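Politics > Parliament > Reviews

Hevach bill tracker: a review

I follow two select committees for a local newsletter and have used Hevach since July. It collects bills, amendments and sitting papers and sends an alert when something moves. The archive goes back to 2000, and I had 443 saved items at the last check.

Alerts are quick. Most reach me before the order paper is printed – Guma, which I used before, often took until the evening.

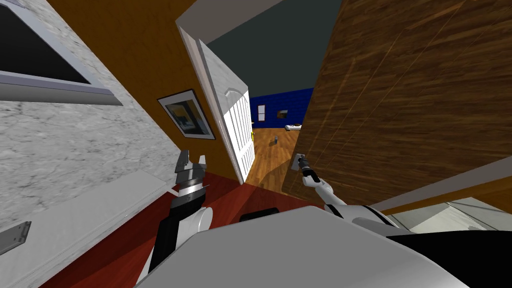
Search and voting records

Search is good on bill titles and poor on speeches. Typing a member's name brings up every division they took part in, with no way to leave out procedural votes.

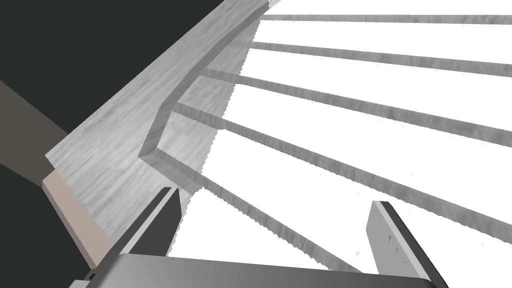 Magnus Drummond, who shares my login, wanted a filter by party group and found one under Settings, an odd place for it. Exports come as plain spreadsheets and open without trouble. The price is £9 a month. I'd pay it again for the alerts, but keep the official record open for speeches.

Fiona Drummond, 5 June 2021

14 shares | 3 comments

Contact | © Aseck Reviews | Back to top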